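What Is Lag, and Why Does My Kart Keep Teleporting?

Sondeck Kids: How Games Work
2018-11-08

You're in first place. The finish line is right there! You swing around the last corner, and suddenly your kart freezes, the other racers slide along in perfectly straight lines, and then POP, you're upside down in a ditch and everybody else is celebrating.

You've just met lag. Every person who has ever played a game online has met it too, even the really, really good players. So let's find out where it comes from, because the way games fight back against it is one of the cleverest things in all of gaming.

Your game is sending mail

When you play a game by yourself, everything happens inside the machine in front of you. You press jump, the machine hears you, and your character jumps. Easy!

When you play online, your machine has to talk to another computer called a server. Think of the server as the referee. It might be in your town, or it might be on the other side of an ocean. It keeps track of where every player is, who has the ball, and who crossed the line first.

Your machine and the server talk by sending tiny messages called packets. A packet is a bit like a postcard, with only a little room on it. "I'm pressing left," says one. "I'm still pressing left," says the next. "I threw a banana!" The server reads all the postcards from all the players, works out what happened, and sends postcards back to everyone. Then it does it again, and again, many times every second, for as long as the match goes on.

What's a ping?

A ping is how long it takes a message to get to the server and for the answer to come all the way back. We measure it in milliseconds, and there are a thousand of those in a single second, so they're tiny.

Let's say you're playing Besto, our favorite hovercraft racing game, and your ping is 40. A message goes out and the answer comes home in 40 milliseconds, which is quicker than you can blink. The game will feel great!

Now let's say your ping is 500. Half a second! It doesn't sound like much, but try it with a friend. Have them clap, and then wait half a second before you clap back. In a fast race, half a second is plenty of time to miss a corner completely and sail off into the lava. 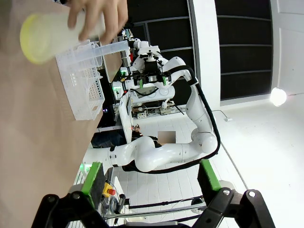 Jordan Sugden wrote in to ask whether a faster machine would make the ping go down, having saved up since August for a new one. Great question, Jordan! Mostly, no. A faster machine draws prettier pictures and draws more of them every second, but the postcards still have to travel the same distance to the referee.

Distance is a big part of it. Messages on the internet zip through cables as electricity or as flashes of light, and light is the fastest thing there is. But even light needs time to cross an ocean, and on the way your packets get passed along by lots of machines called routers. Every router has to look at the packet and decide where to send it next. If a router is very busy, your packet waits in line.

Sometimes the line gets so long that the router simply throws a packet away. Gone! This is called packet loss, and it's why a player might seem to skip from one spot to another. The postcards that said where they were in between never arrived.

And then there's jitter (isn't that a fun word?). Jitter is when the ping keeps changing. If it goes from 40 to 43 and back, you'd never feel a thing. If it goes from 40 to 500 and back, the game goes smooth, lumpy, smooth, lumpy, and you want to throw a pillow.

The great guessing trick

Now we get to the best part. If a game just sat and waited for every postcard, it would feel slow and sticky all the time, even with a good ping. So games guess!

When you press left, your own machine doesn't wait for the referee to say okay. It turns your hovercraft left right away and tells the server afterward. Programmers call this prediction, and nearly always the guess is right, so you don't notice anything at all. 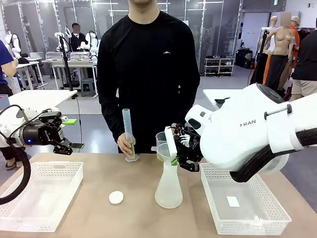

Once in a while the guess is wrong. Maybe you turned left, but another racer had already bumped you and the news hadn't reached you yet. The server says, "Sorry, you're over here," and your machine has to move you to the right place. Players call this rubber-banding, since it feels as if somebody tied a giant rubber band to your hovercraft and let it snap.

Games have a different trick for the other players. Your machine often shows them a teeny bit in the past. It waits until it has two postcards, one saying where a racer was and one saying where she went next, and then draws her gliding smoothly from the first spot to the second. So in Besto, when you're chasing someone through the ice tunnels of Prurkex, you're really chasing where they were a moment ago. Spooky!

But wait, who won?

Two racers reach the line at almost the same moment. On your screen you're ahead. On your rival's screen, she's ahead. Neither of you is cheating and neither screen is broken, you're each seeing a slightly different version of the race. The server has to choose, and what the server says is final. It's the referee, remember?

What can you do about lag?

Quite a lot! Ask a grown-up before you change anything on the home internet, and then try these:

Pick the closest server. If your game lets you choose and you live near Baran, choose the Baran server.

Use a cable if you can. Wi-Fi has to share the air with lots of other signals, and walls get in its way.

Move closer to the Wi-Fi box if a cable won't reach.

Pause big downloads. If your sister's game is downloading a giant update in the next room, your postcards may be stuck in line behind it. (Ask nicely!)

Words to know

Packet: a small message sent between computers.
Server: the computer that acts as referee for an online game.
Ping: the time a message takes to go out and for the answer to come back.
Jitter: when the ping keeps changing.
Prediction: when your game guesses what will happen before the server answers.

Next time we'll look at how computer-controlled racers decide when to pass you!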